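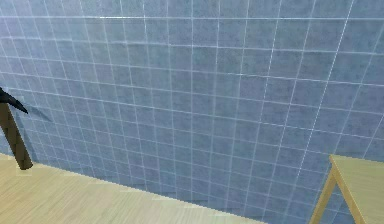 Callum Crabtree wrote in to say that my last post on grout was wrong about sealing, and that a cement grout sealed twice in the first month will never take a stain. I have had a few messages along those lines, so I am going to set out what I have measured and leave the rest to people with better equipment.

A penetrating sealer does not close the pores of a cement grout. It lines them with something water does not like to cross, usually a silane or siloxane. Water beads on the surface for a while. Oil is slower to give up and will work its way in if it is left there overnight. Coffee falls somewhere between the two. Detergent wears the lining down, and so does foot traffic, so a floor joint and a wall joint in the same room age at different rates.

My test pieces were strips of cement board with tile offcuts set at a fixed spacing. The grout was all from one bag of Lesa unsanded, mixed by weight, and cured under plastic for a week. Half the strips got two coats of the Harju sealer. The other half got nothing. I weighed each strip dry, stood it in a tray with 5 mm of water, and weighed it again after an hour.

The unsealed strips started at an average of 668 grams and took up enough water to show a clear dark line well above the tray level. The sealed ones gained a small fraction of that. So far Callum and I agree. I then scrubbed every strip with a nylon brush and a mild alkaline cleaner, 143 strokes per strip (I had meant to stop at 100 and was listening to the radio), rinsed them, let them dry for three days and repeated the soak. The sealed strips now took up more than twice what they had before. They were still ahead of the bare ones, but the gap had narrowed a good deal.

Some caveats. The scale reads to one gram, which is coarse for this purpose. Brush pressure was whatever my arm supplied. Three days may not be long enough to dry cement board all the way through in January with the heating off, and any water left in the board would push the second reading down, which would make the sealer look better than it is.

What I do at home now is dull. Walls outside the shower get one coat and are left alone. Shower walls get two, and I put a few drops of water on a joint every six months. If the drops soak in within five minutes, I clean, dry and recoat. Floors I check more often, especially by the door.

Wipe off the excess before it dries. Sealer left on a glazed tile turns to a gray haze that has to be taken off with more sealer and a cloth, and on a textured glaze it is miserable work.

Anikó Szénási asked whether epoxy grout would settle the matter. For staining, mostly yes. It absorbs next to nothing and needs no sealer. It also sets fast, costs several times as much, and is hard to remove when a tile cracks. I used the Besberg two-part in a utility sink surround and would use it again in an area that size. I would not attempt a whole bathroom with it alone.

The next set of strips is curing now, with a water-based sealer from Plalent on half of them. I have borrowed a better scale.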